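From Candy Counter to Kitchen Table: A Shopkeeper on Selling Sweets by Mail

9/4/20

The owner of Candex sold candy from the same storefront in Grastdale for 11 years. In February she gave up the lease. She now runs the business out of her house, packing mixed boxes of wrapped sweets and snacks and mailing them to customers she mostly never meets.

She asked not to be named, saying that people in town know who she is and people outside it don't need to. We spoke by phone on a Friday morning while she waited for a delivery.

The decision to close, she said, was made well before she told anyone. "The rent was going up again and I had done the math three different ways. Every way I did it, I was working Saturdays to pay the landlord." The shop had a good Christmas and a decent Easter. The rest of the year was slow, and in summer the chocolate had to be kept in the back with the air conditioner on all day.

She had been mailing a few orders on the side for some time. The first went to a former customer who had moved to Jildale and missed a certain kind of milk chew. "She sent me a check and a note. I put the chews in a shoebox. Then her sister wanted one."

By last fall the mail orders were bringing in more than the counter did on weekdays. She still didn't think of them as the real business. "I thought of it as a thing I did after supper."

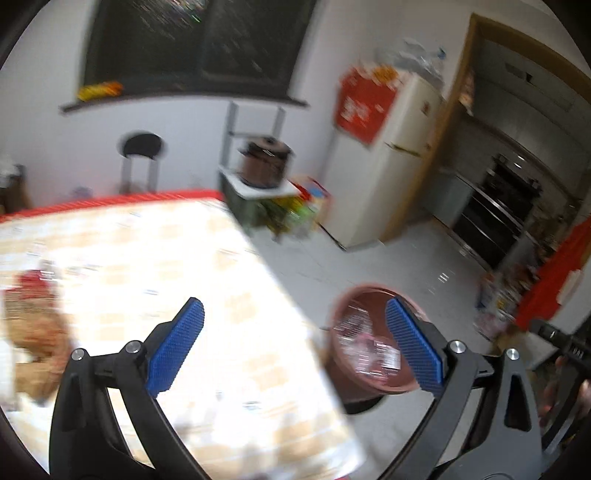 Her stock comes from two wholesalers. The bigger one, Santoro, has a minimum order, and meeting it was easy when she had shelves to fill. At home it is harder. A case of one item holds 100 pieces, and if it doesn't sell she has to find somewhere to keep it.

"I've got wafers in the linen closet right now," she said. "The towels are on a chair."

She buys almost nothing loose anymore. In the shop she had jars and a scale, and children would come in with coins and ask for a little of each. She misses that part. But loose candy sticks together in the mail, and it picks up the smell of whatever it travels with. Everything she ships now is wrapped on its own by the maker, with a label she can read the date from.

Dates take up more of her time than she expected. She writes the earliest date on the outside of each case in marker and keeps the oldest at the front. Anything with less than two months left goes to the neighbors or gets eaten at home. "My husband says that's the only benefit he's seen so far."

The boxes come in two sizes. The small one costs $20 and the large one costs more, depending on the postage. Customers can list what they like and what they can't eat, and she fills the rest as she sees fit. She reads every ingredient panel herself when someone mentions an allergy, and if she isn't sure about an item she leaves it out.

Most customers leave the choice to her. A few are very particular. One man in Grastdale, who lives close enough to walk over, gets a box by mail every month and wants nothing in it but licorice.

I asked how old her customers are. She said it varies, but the most regular one is 81. "She phones the order in. She doesn't care for the website. I don't care for it much either, so we get along fine." 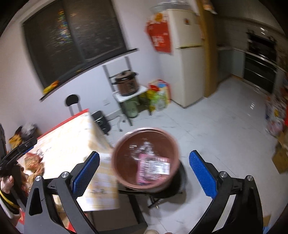 The website was the hardest part of the move. She paid a local firm to set it up and then couldn't work out how to change a price. For several weeks the site listed a caramel she no longer carried, and she kept having to write and apologize. She has since taken an evening class at the library and can do the simple things herself.

Postage is the other worry. Rates went up after she had set her prices, and she absorbed the difference for the first few months. She raised the large box in the spring. Two people complained and one of them ordered anyway.

Would she open another shop? She took a while to answer. "If someone gave me the building, maybe. I liked the mornings, when I had the door open and was sweeping. I didn't like standing there in the middle of the afternoon with no one coming in."

For now she is planning for the holidays. She wants to add a box of hard candies only, for people who live where it stays hot, and she has asked Santoro for samples. She also needs more shelves. There is space for them in the hall, she said, if the coats can go somewhere else.

The delivery truck pulled up while we were talking, and she went to let the driver in.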